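The Stonow Bus

I moved to Stonow in May with two suitcases and a fern, and I'd like it on record that the fern did better than I did for the first few weeks. It got the windowsill. I got the box room over the bakery, with a bed that folded out of the wall and a view of the bus shelter.

The bus shelter is what this is about, really. Well, the bus.

You have to understand that Stonow is at the bottom of a hill and everything useful is at the top. The shops, the doctor, the Adeck works where I'd got a job doing invoices, all of it up there, and one bus going up and down like a bucket in a well. The number 181. It left from under my window at ten past seven and I missed it every single morning for a fortnight. I'd hear it sigh, I'd get one shoe on, and off it went without me, all lit up and full of people who owned alarm clocks.

So I walked. It's a brute of a hill. By the second week I had calves like a dairymaid and a blister I'd grown quite fond of, and I'd started to notice that there was always a dog waiting at the shelter. A brown dog, long in the back, one ear up and one ear down. No lead, no owner. It sat very straight beside the timetable, and when the bus came it got on.

I thought I'd dreamt it the first time. I was at the window with my toothbrush in my mouth and the doors opened and up it hopped, as if it had a season ticket! I nearly swallowed the toothbrush.

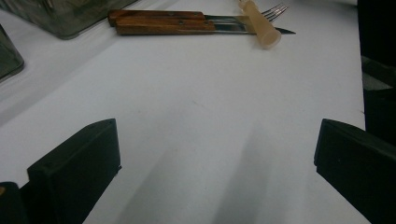

I asked in the bakery, naturally. The woman there was weighing out currants and didn't even look up. "Oh, that's Shi," she said. "Goes to Derance." As if I'd asked what time they closed. I said what's a dog want in Derance, and she said the same as anyone, she supposed, and did I want the end of the malt loaf because it was going cheap. I did want it. I ate it on the stairs and thought about the dog.

Derance is the last stop. It's over the top of the hill and down the far side, where the road meets the sea and gives up. I'd never been. I'd been to the Adeck works and back to the box room, and once to the doctor about the blister, and that was all I knew of the place I'd come to live in. A dog knew it better. That bothered me more than you'd think.

The next morning I was at the shelter by seven. I hadn't slept much, I was that worried about missing it. Shi was there already, sitting straight, and gave me a look I can only call polite. When the bus came I stood back to let her on first (it seemed right, she'd been waiting longer) and then I paid my fare and sat down behind her. She had the front seat on the left, where you can see out of the big window.

I meant to get off at the works. I want to be fair to myself there, I had my bag on my shoulder and my hand on the bell. But we came up over the brow and the whole sea was lying there, flat and pale, with the sun just getting on to it, and Shi stood up on her seat and began to wag, slowly at first and then with the entire back half of her. I took my hand off the bell.

At Derance she jumped down and trotted off along the front without a backward glance. I followed her. I felt a bit silly, a grown woman in office shoes tailing a dog past the shut-up ice cream kiosk, but there was no one about to see. She went down the slipway, over the shingle and right to the edge of the water, and there she sat down. That was it. She looked at the sea. I kept expecting somebody to turn up, an old sailor or a fisherman with a bit of mackerel, and they never did. It was only the dog and me and the stones rattling about in the waves.

We stayed until the next bus. I'd rung the works from the phone box and said I had a stomach upset, and then felt so guilty that I got one. 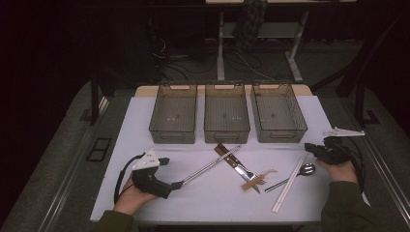 Three bins in a row, all empty.

I've been in Stonow a good while now. I've a proper flat, up past the church, 800 steps from the shelter if I don't cut through the allotments, and the fern has a whole room more or less to itself. I'm still at Adeck. I start at ten on the mornings I go to Derance, which I arranged by asking, and I'd spent weeks working up to that and they said yes before I'd finished the sentence.

Shi's got slower. She can't manage the step on to the bus any more, so I lift her, and she goes stiff as a plank and looks away while I do it, the way you would if a stranger was helping you with your coat. Then she's up in the front seat and we're friends again.

I did find out whose she was, in the end. She belongs to the driver. She lives in his back kitchen, two doors down from the bakery, and he'd been letting her out at seven and picking her up at ten past for years. I asked him why he didn't just bring her along from the depot with him.

"She likes to catch it," he said, and shut the doors, and we went up the hill.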